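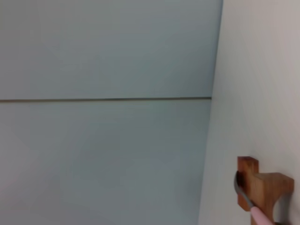 Open day at the Kuruc shop in Greststead, Sep 16, 2020

Quick write up before I forget it all. Got in at ten past nine, gates were already open, maybe a dozen scooters on the gravel and a row of small bikes along the fence. Parked mine at the wrong end so had to walk back past everybody. Fine.

Kuruc for anyone who doesn't know: small outfit, they do carb rebuilds and exhausts for small displacement stuff, 50cc up to 250 or so. Been mail order only till this year. First time they let people in the building. Sign up was by email, mask on indoors, groups sent round one after another. I was in the second group. Bring your own coffee (I didn't).

Building first. Old mill, 1808 over the door, thick walls, tiny windows, cold as anything inside even in September. Floors slope. They've shimmed the lathe on one side and you can see the stack of plates under it. Power comes in through a new panel at the back and apparently getting that approved took longer than moving all the machines.

Thanakorn Chuensuk took our group round. He runs the exhaust side. Talks fast, which suited me. Started at the tube rack. They buy stainless in straight lengths and bend in house on a mandrel bender, a used one they brought over from Wulwood when the shop there closed. He bent a header for us while we stood there. Took no time at all. Then cut the ends, deburred, onto the jig. The jigs are all hung on the wall with the bike model painted on in white. Somebody asked for a Vespa one, he said not yet, somebody else groaned.

Welding bay was curtained off, so we heard more than we saw. TIG, back purged, he was very firm about the purge. Passed round a sectioned weld with purge and one without. The one without looked like burnt sugar on the inside. Ok I get it now. I have been doing mine wrong for years.

Asked about the flange leaks on the earlier pipes, since mine leaks. He didn't dodge it. First batch had thin flanges that pulled out of flat when welded. They went thicker and they now face them after welding, and if you have one of the old ones you send it back and pay postage one way. Good to know. Wish it was on the website.

Then through to the carb room, which is upstairs and warm, thank god. Anežka Matoušek does the rebuilds with one other person. Ultrasonic tank going the whole time so everybody had to lean in. Her bench is very tidy, every carb in its own tray with a tag. She went through a strip down of a CV carb off a 125 scooter that had sat two winters with fuel in it. Things I wrote down:

Pilot jet is nearly always the problem, and people nearly always clean the main and stop there.
Don't poke wire through. Soak, then air.
Check the diaphragm against a light, pinholes don't show otherwise.
Auto choke units, test on the bench with a battery before buying a new one. She pulls good ones out of the bin all the time.
Take the rubber out before it goes anywhere near carb cleaner. Obvious, but one guy behind me said "oh" quite loudly.

She was also honest about when its not worth it. If the slide bore is worn she won't rebuild it, she'll tell you to buy a replacement. Float bowl threads she will fix. Turnaround is running to 2 weeks at the moment, longer if they have to order needles.

Downstairs again for the dyno. This was what most people came for I think. Small roller dyno, one bike at a time, you put your name on a sheet in the morning and hoped. I was too far down. Watched a Destetti 150 go on, owner had fitted the Kuruc pipe but not touched the jetting. Ran lean up top, you could see it on the readout. They swapped the main up two sizes and tried again, better, then one more and it went too rich and fell off. Back down one. All done inside half an hour. Would have liked longer on this and less on the tube rack, but with groups stacked up behind us they had to keep it moving.

Loud in there. They hand out foam plugs, take them. The extraction fan is good though, hardly any fumes.

Parts table out in the yard after. Seconds and returns, mostly cosmetic. I got a silencer with a scratch down one side for 10 dollars, also a bag of mixed jets that turned out to be half a size I'll never use. No card machine, cash only, and the nearest place to get cash is back in the middle of Greststead. Several people found that out the hard way. There was a box of free gaskets, gone by the time I got to it.

Food was a van doing rolls. Long line. Skipped it.

Talked to a couple who rode up from Wulwood on matching 125s, five hours on the back roads, rain most of the way. They were after a quieter end can. Thanakorn let them try one with the baffle in and one without, right there in the yard, and the difference was more than I expected. The baffled one is what I should have bought in the first place. Costs a bit at the top end but I'm never up there anyway.

Other bits. Toilets are across the yard, not in the mill. Stairs to the carb room are steep and there's no other way up, so worth an email first if stairs are a problem. Parking for cars is very limited, bikes no trouble. The track in is loose stone and theres a nasty dip right after the cattle grid, go slow. I didn't.

They want to do another one in spring with more dyno time and possibly a carb class, bring your own carb, small group. Anežka had a notepad going for names and I put mine down. No price yet.

Left a little after one, silencer strapped on the rack with the one bungee I had. Stopped twice to re-tie it. Flange is going in the mail tomorow.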